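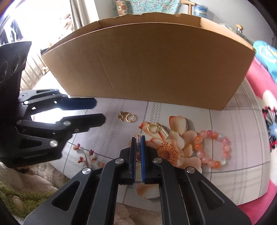

October 11, 2021
By Marisa Galli

Prirkent Metals Laboratory is recruiting adult participants for a study of skin contact with low-cost plated jewelry. The study measures how much nickel and copper passes from the surface of an item to the skin during ordinary daily wear, and how that amount changes as the plating thins. Items under test are of the common gold-colored kind, a thin pendant or a charm on a fine chain, together with plain stud earrings and one pattern of ring. All items are supplied by the laboratory and remain its property.

Background

Release from plated items is normally measured by placing them in artificial sweat for a fixed period. The method is repeatable but takes no account of friction from clothing, soap residue or body temperature. A pilot carried out in January with 11 participants gave readings that differed between wearers of the same item by more than the bench method would predict. The present study, Jesell, is designed to find out which wearer habits account for the difference.

Who can take part

We are looking for 40 participants in total. Applicants must be 18 or older, live within commuting distance of the Idau site and be able to attend every scheduled visit. Applicants for the earring group must have had both ears pierced for at least one year.

The following are excluded: anyone with a known metal allergy, anyone under treatment for eczema or another skin condition in the contact area, and anyone whose job requires jewelry to be removed during the shift. Pregnancy is also a ground for exclusion. Swimmers are welcome but must record each session and its length.

What is involved

Participants wear one assigned item for 2 weeks, day and night, and keep a short daily log covering washing, exercise, lotions and perfume. There are three visits. At the first, the contact area is examined and a patch test is applied. At the second, adhesive tape samples are taken from the skin, a painless procedure lasting a few minutes. At the third, the item is returned and the tape sampling is repeated. Items must not be cleaned or polished between visits.

Mild redness or itching is possible. Any participant who notices either should remove the item and call the study line the same day. Withdrawal is allowed at any point without explanation - payment is then made for the visits completed.

Payment

Participants who complete all visits receive $363, paid by bank transfer after the item is returned. Parking at the Idau site is free. Travel costs are not reimbursed separately.

How to apply

Send your name, age, preferred item type and daytime telephone number to Dzifa Laryea, Participant Office, Prirkent Metals Laboratory, Idau. Do not send medical records with the application. A screening call will follow. Technical questions about the sampling method should be addressed to Kaan Toprak at the same office.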